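Matmont Hall tables – how we're getting on

Report to the Dreselance Fund, Saturday, November 2, 2024
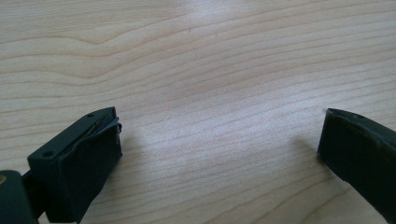
Lungile Sithole wanted to know, when the last update went round, whether the pale finish would stand up to the lunch club, because her lot are murder on a table and the old ones were ringed with tea stains within a year. Fair question! I've been thinking about it ever since, so I'll start there and get to the money afterwards.

The short answer is that I think it will, if we're sensible. We went for a soft satin instead of a gloss, partly for looks (I love being able to see the grain properly, those long wavy lines that run the length of the top) and partly because you can patch a satin finish without sanding the whole thing back to bare wood. Gloss shows every repair. Satin does catch the light a bit under the lamps, but it's nothing like the glare we used to get off the old melamine, and a couple of the card players have already said it's easier on the eyes.

I did a test on an offcut before we committed. Mug of tea left overnight, a splodge of beetroot, a hot plate straight from the oven, and some of the blue paint the toddler group uses. The tea wiped off, the paint came off with a fingernail and a damp cloth, and the beetroot left a faint pink shadow that had gone after a second wipe. The hot plate was the only real failure. It left a white bloom which I had to rub out with a bit of oil, so we're going to need mats, and I've put them in the budget below.

Now, numbers. Your grant was for £3,241, and so far we've spent £1,848 on timber and finish, all from the Furia yard. That was a little over my first guess – pale boards went up in the summer and I'd priced them in March, which was daft of me. I made up the difference by doing the sanding ourselves and not paying for it to be done. Legs and fixings came to £954, which leaves £439 in hand for the mats, felt pads, a spare tin of finish and the trolley I keep going on about. I've kept all the receipts in the green folder and can scan them for you whenever you like.

We planned for 19 tables altogether. Twelve are finished and in use in the main hall, four are sanded and waiting for their second coat, and the last three are still boards leaning against the wall of the Nkosi Room. I'd hoped to be further on by now, but the heating was off for nearly a fortnight and the finish simply won't cure in the cold. I tried it on one top and it stayed tacky for days, and then of course every bit of fluff in the building landed on it. That one has been rubbed down and done again and I'm happy with it now, though I'll admit I wasn't very cheerful at the time.

A few things I'd do differently. I'd buy all the boards in one go, as the second batch is slightly pinker than the first and you notice when the tables are pushed together for a big meal. I've been mixing them up so it looks deliberate. I'd also round the corners over more generously from the start. We went back and did the first six again after somebody caught a hip on one, and doing it on a table that's already finished is a right fiddle.

On the plus side, the sewing group is thrilled. They used to lay fabric out on the floor, and now they push two tables end to end and cut a whole pair of curtains without anyone having to kneel down. The lunch club has gone back to sitting in one long row down the middle, which they say is much noisier and much better. And the homework table by the window gets used every afternoon, even though I'd only put it there to get it out of the way.

What's left to do: second coats on the four, then cut, glue and sand the last three, fit the felt pads, and write out a care sheet to pin up in the kitchen (damp cloth, no bleach, no scourers, mats under anything hot). If the heating behaves I think we can have the lot done before the Christmas lunch. I'm not promising the trolley by then – the one I liked is too wide for the store cupboard door, so I'm back to measuring.

Do come and see them if you're passing. Mornings are best, and there's usually cake.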